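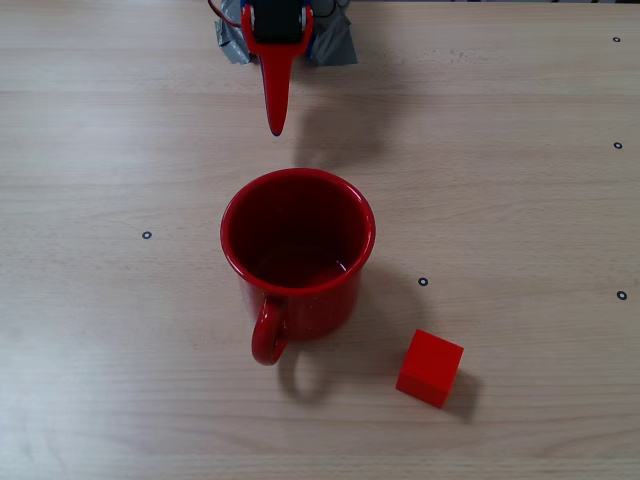 Gruster Fan Club, minutes of the monthly meeting
Held 2021-09-24, upstairs at the Kamata, starting at 8 in theory

Present: Florencia Quezada (chair), Santino Bustos, Dardo Iturra, Horațiu Crăciun, Pranab Mridha (minutes)
Apologies: none received, though several were owed.

1. Minutes of the last meeting
Agreed, after Dardo asked for "ranted" to be changed to "spoke at length". The change was made. He then spoke at length about it.

2. The series so far
Florencia reminded everyone that Gruster is a dance contest and that we are supposed to like it. Two couples have now gone out in a double exit, and the feeling in the room was that one of them deserved it. There was no agreement on which one.

Santino thinks the judges have been marking by shoe. He has a chart. The chart was passed round and came back with gravy on it.

Horațiu said the new host reads the phone vote rules as if someone has a hand on his collar, and that he prefers him to the old one. Pranab agreed with this and would like it minuted, so it is.

3. The petition
Our petition to bring back the live band closed with 1548 names. Florencia has sent it to the makers, Zokel, and has had a reply thanking her for her interest in buying tickets. She has written again. Santino asked if we might in fact buy tickets while we had their attention. See item 5.

Dardo wanted to know whether the names had been checked, as his own was on there twice. It was pointed out that only Dardo could have done that. He did not pursue the matter.

4. The recap podcast
Episode two went out on time, which pleased everyone except Horațiu, who had not finished editing it. There are four minutes of him eating crisps before the rumba section. Listeners have been kind. One wrote in to ask for the brand.

It was agreed that:
- Horațiu will take the crisps out.
- Santino will stop saying "without wishing to be rude" before being rude.
- The regular spot on frocks goes to Florencia, who asked for it, and the one on voting goes to Dardo, who was in the toilet.

Pranab asked whether we should mention Vurkar, the skating show on the other side, now that it goes out at the same hour. A long silence. Florencia said members were free to watch what they liked in their own homes. Santino said he had seen a bit of it by accident. Asked how long a bit, he said the first six episodes.

5. Trip to the final
We may apply for studio seats from Monday. The form wants the name of a group leader. Florencia and Dardo both offered. A vote was held and came out two each, with Horațiu asking what we were voting on. Once told, he voted for Pranab, who had not stood and does not wish to. The form will go in under Florencia's name with Dardo down as "second contact", a title he seemed happy with.

Banners must be no wider than the person holding them. Santino will have to cut his in half, so it will read either "COME ON" or "LORENZO". He will think it over.

Travel by train. Dardo's offer of his van was noted with thanks, as it was last year, and the year before.

6. Any other business
The Kamata has asked us to keep the noise down during the results, and to stop ringing the bar bell for a perfect score. Florencia will say sorry. Horațiu will give back the bell.

Santino asked if Vurkar could go on the next agenda as a full item. Put off.

Next meeting: after the semi-final, same room, if they'll still have us. Dardo to bring the chart, Santino to bring a clean one.

Meeting closed when the quiz people wanted the table.

P. Mridha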